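扫豆子这件事，该怎么算成功

作者：Shiuli Abeysekara
分享 22　评论 3

最近做手持夹爪示教的人多了起来。思路很简单：让人直接拿着夹爪干活，把动作录下来，再拿去训练策略，省掉遥操作那一套。Firnaditz 小组二月放出的结果就属于这一路，任务是用刷子把桌上的豆子扫进簸箕，两只手各管一件工具。他们给这套流程起名叫 Louro，一共录了 2124 段示教，报告里成功率写得很漂亮。

我对方法没有太大意见，对“成功”两个字有意见。

报告的判定标准是：一次尝试结束时，簸箕里的豆子占到总量的一大半，就算成功。这个标准用在一堆同样的东西上还说得过去，用在两种豆子混放的桌面上就太松了。芸豆个头大，刷毛一碰就走，绿豆又小又圆，扫的时候往两边跑，还会从刷毛底下漏过去。按重量算，几颗绿豆几乎不影响结果；按人的眼光看，桌上还散着绿豆，这活就没干完。
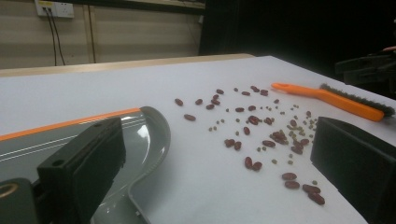

为什么不直接用最后剩下的豆子数来打分？
数剩余颗数需要在每次尝试后多拍一张桌面照片，再人工或用程序清点，成本比看一眼判断高，但做得到，而且两种豆子可以分开记。

我自己更倾向于分开记。Zorkmont 实验室以前做过类似的清扫任务，他们把大颗粒和小颗粒的残留率列成两栏，读的人一眼就知道策略弱在哪里。Louro 的报告只有一个总数，附录里也没有拆开。我写信问过，对方答复说原始录像都在，只是没有逐次清点。

第二个问题是示教的质量。2124 段听起来很多，可是报告没有说这些示教由几个人完成，也没有说每个人扫到什么程度算停手。这一点很要紧。策略学的是人的习惯，假如录的人看到大堆进了簸箕就收手，策略也会在同样的地方收手。最后那几颗绿豆需要换角度、放慢、补扫，这些动作在整段录像里占的时间很短，却是任务里最难的部分。

我们组去年冬天拿 700 段自己录的数据做过一次对照。一半要求录的人扫到桌面干净为止，另一半不作要求。训练设置完全一样，前一半训出来的策略在小颗粒上明显好一些，代价是每段录制的时间变长，录的人也更容易烦。我们规模小，不敢说这个结论放到哪里都成立，但它至少说明，录制时的一句口头要求会一直传到最后的数字里。这类要求应该写进报告。
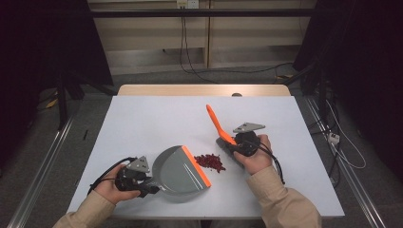 双手任务比单手任务难在哪里？
两只手要在时间和位置上配合：簸箕的前沿必须贴住桌面，刷子来的时候不能被推走，任何一边偏一点，豆子就会从缝里过去或者被顶散。

配合的问题也牵涉到视角。手腕上的相机离工具近，看得清豆子和刷毛的关系，可是工具本身会挡住一部分画面，另一只手在做什么也常常看不全。头部相机能看到两只手，小颗粒在它的画面里又只剩下几个像素。Louro 把几路画面都送进网络，却没有给出去掉某一路之后的结果。读者因此无从知道，绿豆漏掉是因为看不见，还是因为看见了也没学会怎么办。这两种情况要改的地方完全不同，前者要动相机，后者要动数据。
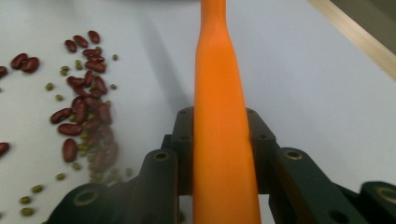 Fotis 那个公开测试做过一组去掉相机的实验，只有 14 次试跑，样本少，但他们老老实实把每次的录像链接和残留颗数都列了出来。我宁可看这样一张小表，也不愿意看一个没有拆分的大百分比。试跑少，读者知道该打多少折扣；标准松，读者连该打多少折扣都不知道。

有人会说，豆子扫不干净又怎么样，这只是一个演示任务。我不同意。选豆子就是因为它散、它滚、它每次的样子都不一样，比抓一个固定的方块更接近日常家务。既然看中的是这个难处，打分时就不该把难处绕过去。

我的建议有两条。报告清扫类任务时，按颗粒种类分别给出残留；写清楚示教者收到的原话，包括什么时候可以停。这两条都不需要新设备，已有的录像补一遍清点就行。Firnaditz 说下一版会考虑，我等着看附录。

评论（3）

橘皮灯：残留分开记我赞成，不过绿豆滚到桌子底下的算哪一栏？我们那边每次都为这个吵。

north_lab：我录过示教，录到下午确实会偷懒，最后几颗真的不想管。停手标准应该贴在桌边。

慢车到站：作者对总成功率有点苛刻，初期工作先有个总数也能比较。拆分可以放到后续。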